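Workshop Tips: Good Practice with Hand-Held Grippers at the Desk

Issued by the Skekonard Workshop Office. Revised in May.

The following notes apply to all staff and visitors who record household and office tasks with hand-held grippers. They supplement the general room rules and should be read before a first session. Questions may be put to Thérèse Sutherland or, in her absence, to Damián Quezada.

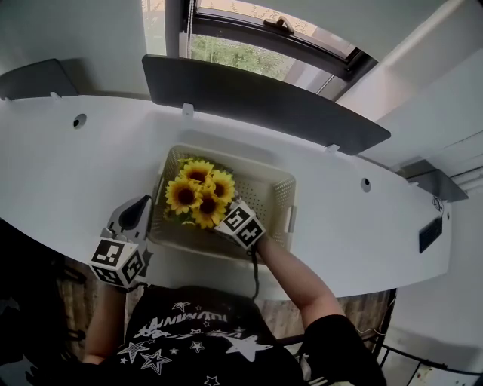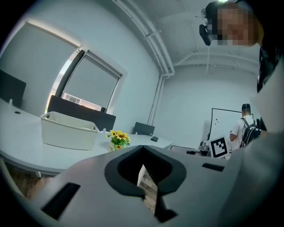
Desk work with baskets and artificial sunflowers.

Preparing the desk

Clear the desk of everything that does not belong to the task. Cups, keys and paperwork are to be left on the shelf by the door. Wipe the surface with a barely damp cloth and let it dry before any object is set down. Polish must not be used on white desks, as it leaves a glare that is difficult to remove afterwards.

Objects with a weight above 630 grams, contents included, are not to be lifted with one gripper. Use both, or choose a lighter object. The kitchen scales are kept in the second drawer and should be returned there.

Baskets with perforated sides collect dust in the holes. An old toothbrush and warm water with a little washing-up liquid will clear them. Rinse well and stand them upside down on a towel overnight. Artificial flowers should be shaken out of doors and then brushed from the centre of the head outwards with a soft paintbrush. Stems that have bent may be straightened by hand, but wire must not be left protruding from a leaf or stem.

Markers

Printed markers are to be treated as measuring instruments. Hold a cube by its edges when fitting it, and do not touch the printed faces with greasy fingers. A scuffed or lifting face is to be replaced and not repaired with a pen. Clear adhesive tape over the print is not permitted under any circumstances.

Replacement prints are made on matt paper only. Check each one against the steel rule before it is glued. Offcuts and rejected prints go in the paper bin, torn across, so that they are not picked up and used by mistake.

Cables

Any cable attached to a gripper must have enough slack for the full reach of the arm. Before starting, extend both arms to the far side of the desk and draw them back again. If the cable pulls at any point, it is to be re-routed. Hook-and-loop ties are preferred to plastic ties, which have to be cut off and have twice resulted in a nicked cable.

Cables are never to be run across a walkway. Desk grommets may be used for mains leads and for nothing else.

Handling

Approach the object slowly and close the fingers fully before lifting. Objects are to be set down, never dropped, even where the task is one of tidying. With flowers and other soft items, grip the stem or the pot; the heads come away easily and a box of 1000 replacements is not kept on the premises. Should an object fall, leave it where it lies until the recording has been stopped.

Sleeves should be short or rolled above the elbow. Lanyards, bracelets and loose watch straps are to be taken off. Long hair is to be tied back where a head strap is worn, and the strap should be snug without leaving a mark on the skin.

Other persons in the room

Several people may work in one room provided that each has a clear space of 1420 millimetres behind the desk or table at which they stand. Chairs not in use are to be pushed in. Persons passing behind an operator should speak before they do so.

After the session

Wipe the gripper shells with a dry microfibre cloth. Solvents and kitchen sprays cloud the plastic. Finger pads may be cleaned with a drop of washing-up liquid and must be dry before storage. Batteries are to be charged on the metal tray and not on a wooden shelf or window sill.

Note any fault in the log, with the tool number and the time of day. An entry reading "not working" is insufficient; state what the tool did and what it was holding. Entries are read each morning by Clifford Girard.

Storage

Grippers are stored fingers upwards in the padded crates, with cables coiled loosely beside them. The crates supplied by Hollmann have an inside depth of 287 millimetres and will not close over a fitted marker cube. Remove the cube first. The older Osau crates are deeper and may be used with the cube in place.

Keys to the store are held by Laurier Doucette and must be signed for.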